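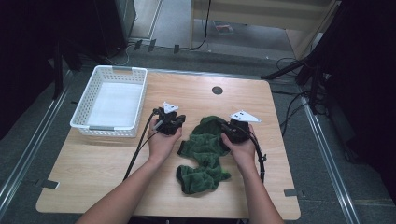 Dark green towel, mid-crumple, with the white basket waiting for it.

Towels, baskets and folding: the questions I get asked most

I started writing about laundry on this site because I was cross about my airing cupboard, and it has rather taken over. I get the same emails again and again (which I love, please keep sending them!), so I've put the answers on one page. If yours isn't covered, scroll down to the end.

Why do you fold on a table and not on the bed?

My back, mostly. A bed is too low and too squashy, and a plush towel just sinks into the duvet and comes out wonkier than it went in. A plain table with nothing much on it gives you a flat surface to smooth against. I like rounded corners too, as I've got hips and I walk into things.

Do I need a special folding table?

No! Any table you can stand at comfortably will do. Mine started life as a desk, and the dining table did the job for years before that. Give it a wipe first. I once folded a whole load of white flannels on top of a smear of marmalade.

My towel comes out in a heap. Where do I even start?

Find one corner. Don't try to work out the whole towel at once, just hunt for a corner, then run your hand along the edge until you meet the next one. Pick up both, lift, give it a good shake and lay it down flat. Thick fluffy towels hide their corners inside the folds, so if there's a loose flap sticking out at the side I go for that first.

Which fold do you use?

Long sides to the middle, one over the other so you've got thirds, then in half, then in half again. It makes a chunky sort of parcel with one nice rounded edge, and that edge faces out. For hand towels I skip the last fold. For bath sheets I sometimes add one, depending on the basket.

Duarte Torres wrote to tell me he rolls all of his and gets far more on the shelf. I tried it for a month. They looked lovely on day one and then every time I pulled one out the rest went rolling across the landing, so I've gone back to folding, but if your shelves have sides to them, do give it a go.

What do you look for in a basket?

Holes, first of all. I like a plastic basket with perforated sides because the air gets through, and a towel that's a tiny bit damp in the middle won't go musty quite so fast. Rectangular is better than round for anything folded — you lose so much space in the curves otherwise. And I want somewhere to hold it at both ends. One handle is no use to anybody on the stairs.

Which make is yours?

I've had all sorts. The Orellana one was very handsome and cracked in its second winter. The Wema ones stack inside each other when they're empty, so that's what I buy for the cupboard, and I've got a Flakance in the bathroom for swimming things. I paid for every one of them myself, in case you're wondering.

Does white plastic get grubby?

It does, in the corners, where the lattice meets the floor of the basket. I do mine in the bath with warm water, washing-up liquid and an old toothbrush. Ten minutes or so, then upside down to drain. Don't use the scratchy side of the sponge or you'll leave marks that hold the dirt even better next time.

How many towels should a household own?

Now this starts arguments. I asked readers in December and 157 of you replied, with answers going from "two each" to "I have stopped looking". We have 13 bath towels for four people, and I wouldn't want fewer in a wet week. Swimmers and dog owners can add a few more and ignore anybody who tuts.

Do dark green towels really need washing separately?

For the first few washes, yes. New dark towels shed fluff and can let out a fair bit of colour, and I have the faintly minty pillowcases to prove it. After that mine go in with the navy and black things. I keep them well away from anything white and anything with Velcro.

How do I keep them fluffy?

Less detergent than you think, no fabric softener, and a really hard shake before drying and another one after. If you line dry, ten minutes in a tumble dryer at the end does wonders. If you haven't got a dryer, scrunch the towel up in your hands and rub it against itself for a bit while it's on the table. It looks daft. It does loosen the pile, though, and then you fold it.

Should I fold straight away or let the pile build up?

In a perfect world, straight away. In my house the pile builds up. I tip the lot out at one end of the table, stand the empty basket at the other, and work across. Big things first, as they make the bottom of the stack, then hand towels, then flannels tucked down the side.

Can children help?

They can, and they're good at flannels! Mine are paid in toast. Start them on something square and small, show them corner to corner, and don't refold it where they can see you.

Do you run workshops?

I do a little one at Kirnthorpe village hall a few times a year, towels and fitted sheets, tea included. Bring a towel from home, the thicker the better, and a basket to take it back in. Dates go up in the newsletter first.

How do I send in a question?

Use the form on the contact page and put "towels" in the subject box so I can find it. I read them in the evening with a cup of tea, and it can take me a couple of weeks to reply. Fitted sheets have their own page, by the way, as they wouldn't fit on this one.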